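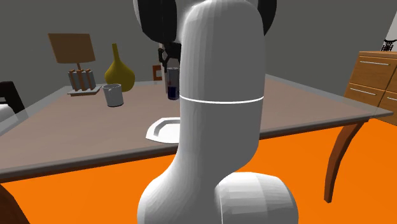
Drumbridge state visit: your questions answered
Updated May 26, 2022

Who is coming?
The President of Clivik, with a delegation of 85 officials and business people. It is the first visit by a Clivik head of state in 50 years.

How long is the visit?
Two days. The first is taken up with talks and a formal dinner. The second is for the public program.

Can I watch the motorcade?
Yes. The best place is the north side of Văduva Avenue, between the post office and the river. Barriers go up at 6 am. Bags may be searched, and drones are banned over the city centre for both days.

Do I need a ticket for the speech at Lostent Hall?
Yes. Tickets were drawn by ballot earlier in May and none are left. The speech will be shown on a screen in the forecourt, where no ticket is required.

Which roads are closed?
Văduva Avenue and the streets that cross it. The 141 bus will run by way of the harbour and won't stop at Lostent Hall.

I live inside the closed area. Can I get home?
Yes, on foot, with proof of address. Cars parked on Văduva Avenue after midnight will be towed.

Are protests allowed?
Yes. Organizers of a march must give the police notice of their route. A space has been set aside in the park opposite the hall.

What will be signed?
A fisheries agreement and a student exchange. Talks on visas are still going on, and no announcement is expected during the visit.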